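I want to write some posts about the old Dell desktop that I am taking apart and putting back. I have never worked on this kind of computer before, only on laptops, so please be patient with my words.

1/ The price was 126 with delivery, from a small shop named Plukola. They sell used office computers. The listing had 3,751 views and still it was there, so I think people look at these towers and don't buy them.

2/ I put the tower on its side and took off the side panel. If you try this at home, please do it this way also. The board is then like a floor in front of you, and a small screw which falls will stay where you can find it.

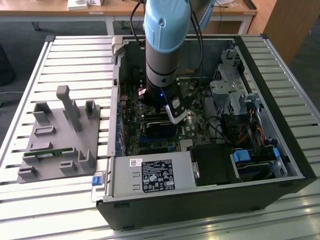
3/ What I like in this case is the color blue. The release tab by the power supply is blue, and the latches in the drive bay too. On my laptops I had to guess with every piece. With this one I look for blue first, and only after that I take the screwdriver.

4/ The power cables are the ugly part. Red, orange and yellow wires go in bundles near the drive cage. I pushed them to the side, but they want to come back. Rellow sells small cloth straps for cables and I have ordered a pack of them.

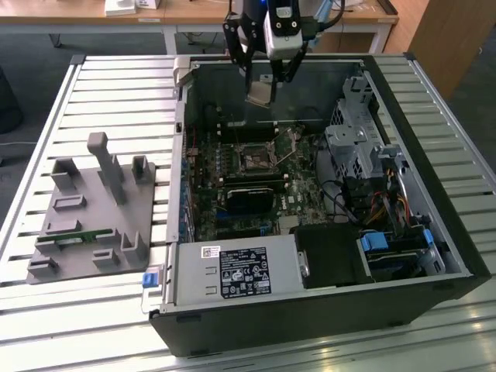

I should also say that I read the service guide before I started, all 452 pages of it. Most of it was not for my model. But the chapter about memory was good, and I printed it on paper so that I can write on it.

5/ Memory. The slots stand in two banks, one on each side of the processor socket. I did not expect this. The order in which you fill them is important, and it is not simply from left to right. Check the guide for your own model, the numbers may be different from mine.

6/ Open the white latch fully before you put the module in. I was pushing too softly in March, on another computer, and for 2 evenings I believed that the board was dead. The module was only not all the way down.

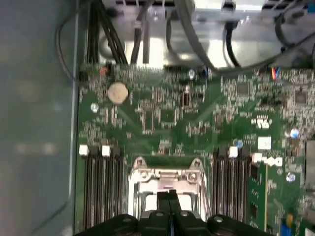 The little round battery I will change also. It costs almost nothing, and an old one can make the clock forget the time. I want to do it now, while everything is open.

7/ Now the processor. On a used computer I don't trust the old paste. My plan is a soft cloth without fibers, a little alcohol, and slow movements. The lever of the socket is thin, so hold it by the end and let it go slowly. 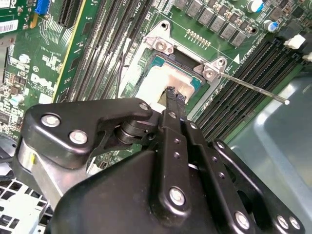
For new paste I will take the one from Skerneo, in the small tube. A friend from the Mnguni repair forum told me to use less than I think, and then again a little less – I will try to listen.

8/ After this I will close the case and install the system. It will be a computer for documents and old photos, so it does not need to be fast. If you know a quiet fan which fits in this kind of tower, please write me the name.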